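Old towers for a home music server – worth it in 2023?
Forum: Home Audio & Listening Rooms

ferrous_oxide
Posted August 5, 2023
I finally ripped my last box of CDs (437 discs, started in December!) and I'm over the moon with how it sounds. Everything lives on an old desktop running Clarari, feeding the Grusolar DAC and then the Dal Bello bookshelf speakers. I put on a string quartet last night and sat there until 1 am like a teenager.

Question for the group: do I stick with a big old tower for this, or go for one of the tiny Jindley boxes? I love the tower – tons of room, easy to get into, parts cost next to nothing.
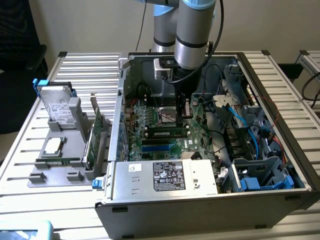
Old tower on its side, panel off. CPU socket open, one stick of memory in.

A board like that one is plenty for playing FLAC files, as far as I can tell. Am I missing something?

pinecone_hifi
Congrats on finishing the rips!! That's a big job. I'd keep the tower. Mine is 12 years old and has never skipped once. Put it in a closet, run ethernet, forget it's there.

marlowe77
Gotta disagree. I ran a tower for three years and the fan noise drove me up the wall during quiet passages. The Jindley has no fan and the difference in my room was huge. I'd never go back.

pinecone_hifi
But that's why I said closet! If it's in another room the fan doesn't matter.

marlowe77
Not everybody has a closet with ethernet in it :) I'm in a one-bedroom.

tapehiss
Power bill is the other thing. A tower left on all day adds up. I let mine sleep and wake it from my phone, works great once you find the setting in the BIOS.

Also, what are you doing for backups? 437 discs is a lot of evenings to lose.

ferrous_oxide
Everything's copied to a second drive at my sister's place. Learned that one the hard way with photos.

I do have a hall closet, so I'm leaning tower. The 600 bucks I'd save can go to records – there's a whole wall of jazz at the shop near me and I've barely started on it.

marlowe77
OK, can't argue with records. Post a list when you get back!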